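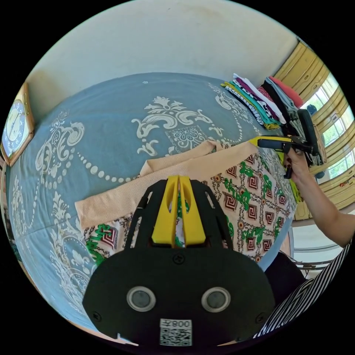
Pinlow扩大叠衣自动化试点,12名整理员转任示教岗位

Darnonholm,2026年2月10日——家政与衣物护理服务商Pinlow今日宣布,将扩大其在Drunerwood整理中心的叠衣自动化试点。首批12名衣物整理员已完成内部培训,转任新设立的示教岗位。他们使用手持夹爪完成日常的叠放和整理动作,动作记录交由技术合作方Jansen处理,用于训练整理中心的叠衣机械臂。

试点期间,Pinlow不会因自动化设备投入使用而减少整理岗位的编制。转岗员工保留原有工龄和排班优先权,基本工资按示教岗的职级重新核定,不低于原岗位水平。

Pinlow的业务分为上门整理和集中整理两部分。上门整理在客户家中进行,内容包括换季衣物收纳、床品更换和衣柜整理。集中整理在Drunerwood进行,衣物洗净烘干后由整理员检查、折叠、分装,再送回客户处。两部分业务中,折叠都是占用工时最多的一道工序,也是员工反映手腕和肩部不适最多的一道。

“我们先问了整理员,哪些动作做到下班时最累。”Pinlow运营主管Amber Postma表示,“答案很集中,就是同一种动作重复一整班。厚毛巾、床单、同款工作服,叠到后面人是麻木的。机械臂先从这些东西开始接手。”

目前,Drunerwood整理中心设有5个自动叠衣工位,承担毛巾、枕套和同款工作服的折叠。每个工位由一名整理员负责上料和抽检。遇到机械臂抓取失败、布料打卷或衣物带有松脱的线头,工位会停下等待人工处理。私人衣物仍全部由人工折叠,原因是款式差别大,弹力面料和罗纹收边的衣物尤其容易在抓取时变形。

下一阶段的工作主要围绕私人衣物展开,示教岗位也是为此设立的。

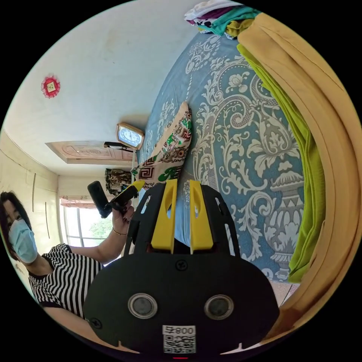
示教员的工作方式与普通整理员接近。衣物铺在床上或台面上,示教员双手各持一只夹爪,用夹指代替手指完成捏住、提起、对折、压平等动作。夹爪上的每一次开合都会被记录下来。一件衣物叠好后放到一旁,再取下一件。每名示教员每周提交400段动作记录,超出部分不计入考核,也不鼓励超额。

Pinlow选择在居家房间里完成一部分示教,没有全部放在整理中心的标准台面上。床面比台面软,床罩有花纹,窗户透进来的日光会随时间变化,身边还会有尚未整理的衣服。这些都是上门整理员每天遇到的条件。Jansen的技术人员在前期测试中提出,只在整洁台面上采集的动作,换到真实房间后参考价值有限。

“夹爪刚拿到手的时候,我叠一件上衣要用平时好几倍的时间。”首批转岗员工之一Gareth Heywood说。他此前长期从事上门整理。“手指可以感觉到布是薄是厚,夹爪不行,只能靠眼睛看。头几天我总是夹到两层。后来学会先把边捋出来,再去夹,就顺了。”

Heywood说,示教工作最不习惯的地方是要放慢。“做整理的人都讲究快,这里要求每一步做清楚。两只手不能互相挡着,捏住以后停一下再提。跟我一起转过来的同事,好几个人回到家叠自己的衣服也变慢了。”

培训为期15天,前半段在整理中心进行,内容是夹爪的握持方式、基本折法和设备检查;后半段在居家房间进行,由培训师陪同,练习不同面料和不同摆放位置。培训期间工资照发。未能通过结业评估的员工可以返回原岗位,也可以申请自动叠衣工位的上料和抽检工作。

设备管理方面,每只夹爪贴有编号和二维码,领用、归还和故障登记都以此为准。示教员在开工前检查夹指是否松动、固定螺丝是否齐全,并确认镜面没有沾上纤维。绒类衣物掉毛较多,处理过后须再次擦拭。 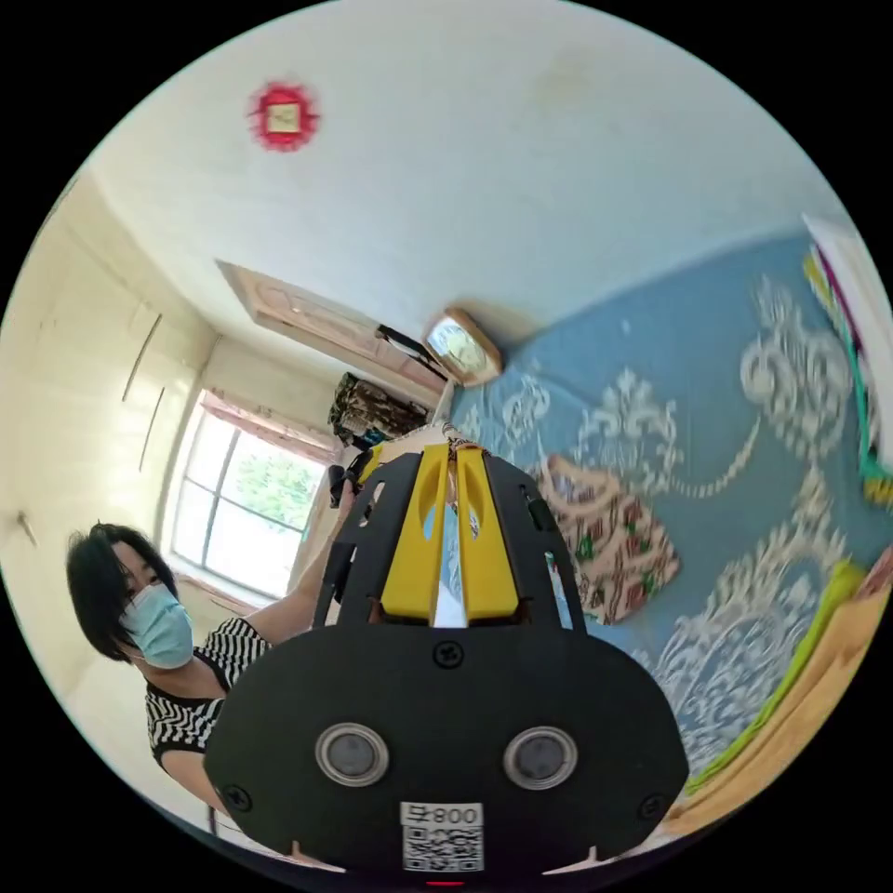 排班也做了相应调整。手持夹爪比徒手作业更费前臂力量,示教员每段连续作业之后必须休息,休息时间计入工时。抬手过肩的动作被限制在少数任务中,一名员工不会在同一班内连续承担这类任务。Pinlow的职业健康人员会在转岗后的第一个月与每名示教员面谈,询问手部、肩部和腰部的情况。弯腰在床边作业是员工提得较多的问题,公司正在试用可以调节高度的床架。

对于留在原岗位的整理员,变化主要体现在任务构成上。毛巾和工作服减少以后,他们每班经手的衣物种类增加,检查和修补占去更多时间。部分员工欢迎这种变化,也有员工表示,种类多了以后要记的东西更多,叠毛巾时还能歇歇脑子。为此,Drunerwood整理中心保留了一个人工毛巾工位,由员工轮换。

Postma表示,公司在试点初期低估了上料岗位的负担。“我们以为机器叠,人就轻松了。实际上上料的人要跟着机器的节奏走,去趟洗手间都得叫人顶班。现在上料区可以由员工自己暂停,暂停不需要写理由,产量指标也按停机时间扣减。”

关于动作记录的使用,Pinlow与Jansen在协议中约定,记录只用于训练和改进叠衣设备,不用于评价员工个人的工作速度,也不作为纪律处分的依据。示教员在上岗前签署单独的知情同意书,可以随时提出退出示教岗位,退出后回到原岗位,工龄连续计算。示教所用的衣物由公司准备,客户衣物不进入示教环节。上门整理服务中也不使用任何示教设备。

Jansen负责自动叠衣工位的维护,并向整理中心派驻一名技术人员。示教员可以直接向该技术人员反馈问题,包括夹爪的重量分布、把手形状和开合力度。根据首批员工的意见,把手的握持角度已经做过一次修改,手较小的员工也可以申领较窄的把手。

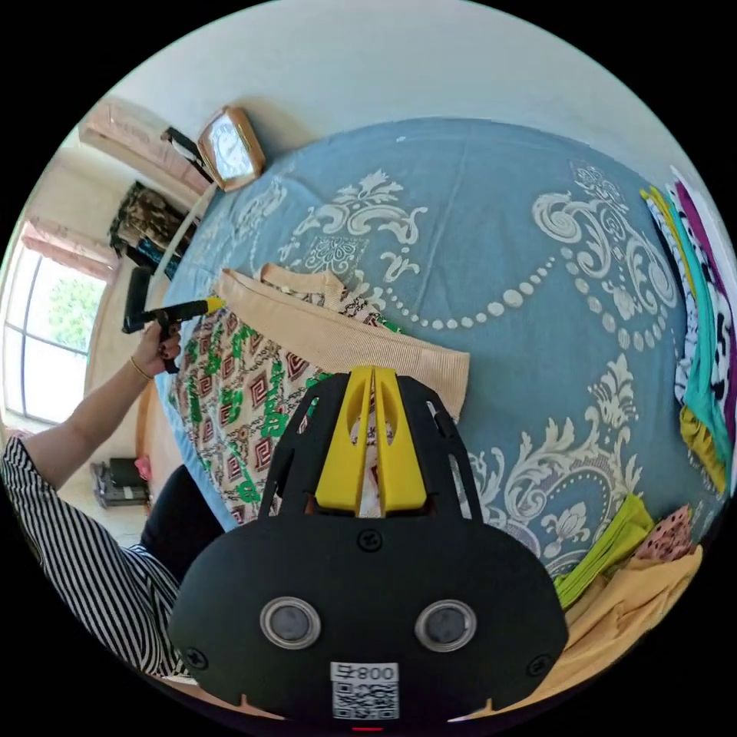 示教员手持夹爪处理床上的印花衣物,床边放着叠好的衣服。

按照目前的安排,私人衣物的自动折叠将先从款式简单的裤装和套头上衣开始,并只在Drunerwood整理中心内进行。每件由机械臂折叠的私人衣物都要经过人工检查才能装袋。达不到标准的衣物由整理员重新折叠,重叠所用的工时单独统计,不计入整理员的产量。衬衫、针织开衫和带装饰的衣物暂不列入范围。

Pinlow没有为私人衣物的自动折叠设定上线日期。公司将根据抽检结果和员工反馈决定每一类衣物是否转入自动工位。转入后如果重叠比例偏高,该类衣物将退回人工处理。

第二批示教岗位的内部报名已经开始,面向Darnonholm和Drunerwood两地的在职整理员。报名者不需要具备技术背景,但需有独立完成上门整理的经验。兼职员工可以报名,排班按现有合同工时安排。因伤病正在执行轻体力工作安排的员工,须先与职业健康人员沟通。

Heywood将参与第二批员工的培训。他说自己仍然每周保留一部分上门整理的班次。“老客户的衣柜我熟,哪一格放什么都记得。这部分我还想接着做。”

关于Pinlow

Pinlow总部位于Darnonholm,为家庭和企业客户提供上门整理、衣物洗护和床品更换服务,并在Drunerwood设有集中整理中心。

关于Jansen

Jansen为洗护和纺织品处理场所提供自动化设备及维护服务,是Pinlow叠衣自动化试点的技术合作方。

媒体联系

Pinlow新闻办公室,Darnonholm
采访Drunerwood整理中心须提前预约。中心作业区内拍摄须征得在场员工同意。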